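Patchwork, at last!

I finally did it. After two years of saying the spare room needed cheering up, I gave in on Monday and put the patchwork cover on the bed, and I can't stop going in there to look at it.

Some background for anyone new. We moved to Brarmont with one decent bed, one camp bed and a heap of bedding that had been through several houses already. The spare room got whatever was left over, which meant a beige duvet and a beige blanket on top of that. Perfectly comfy, and about as jolly as a bus shelter. My friend Tae-yang Bae slept in there in July and very politely called it "restful".

So I went looking for colour. I tried Hinds first (lovely towels, bedding all the shade of porridge) and then the Saturday market at Drandach, where there's a stall right at the back with covers folded up in piles. You have to dig. I dug! I was there so long that the woman running it gave me half her flapjack. 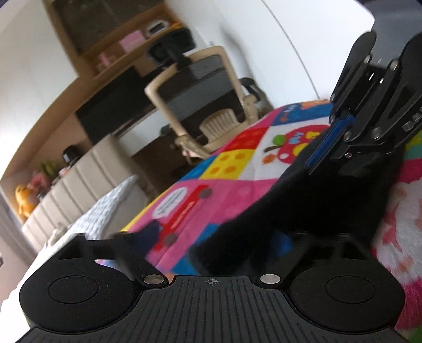
The yellow is what sold me, with those orange dots in pairs, and then the red next to it, which looks plain until you get close and find it has faint darker red spots all over. There's a blue bit with an orange motif too. On paper I'd have said that was far too much for one bed. In a room with white walls and a north-facing window it's glorious — like somebody left a lamp on.

I did wash it before it went anywhere near the mattress. Cool wash, gentle spin, and a colour catcher sheet in with it because I've been burned by red fabric before (pink pillowcases, 2000, still not over it). The sheet came out barely tinted, so I think I got away with it. Drying took most of the afternoon over the banister.

Making the bed was a bit of a wrestle. I wanted the bright blocks where you'd see them from the door, so it went on one way, then the other, then back to the first way again. I've left the beige blanket underneath for warmth. It can be useful down there where I don't have to look at it.

Next job is the curtains. I'm tempted by a plain mustard from Poltia, though I keep wondering if blue would be calmer, and I've got 9 little fabric samples pinned up by the window while I make up my mind. Mustard is winning in the mornings and blue wins after tea. If you've got a loud bedspread and curtains that get along with it, please tell me what you chose!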